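Floso opens its equipment planning sheet to small shops shopping for a first robot

LULLDALE, March. I run purchasing at Floso, and we're putting our planning sheet out for free, starting Saturday. 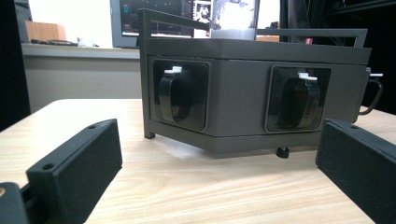 Why we're sharing it

I've bought a lot of automation gear over the years, and the arm was hardly ever the line that got me in trouble. It was the little stuff! Fingers, mounts, spare cables, a table that doesn't wobble, the hours you spend moving a box two inches to the left so the gripper can get at its handles. Last year our bench budget had 17 lines on it and I still forgot the power strips (yes, really).

So we wrote it all down. The Isedon sheet has 521 entries, sorted by what you need before delivery, what can wait a month, and what you'll end up borrowing from the shop next door. Each entry has a blank for your own price, and I'd ask you to fill it in with a real quote, even a bad one.

What's in it

There's a page on lead times, a page on floor and bench space, and a page of questions for your supplier. My favorite is the one on gripper fingers, where we tell you to measure the handles and gaps on your own parts before you order anything. Mokgethi, our partner on training, added 11 short worksheets for the folks who'll be running the thing day to day.

How to get it

Ask at the Floso front desk in Lulldale or write to our purchasing office. We're printing 600 copies, and the file version is free to pass along. If you spot something we left out, please tell me, I'm already making notes for the next one.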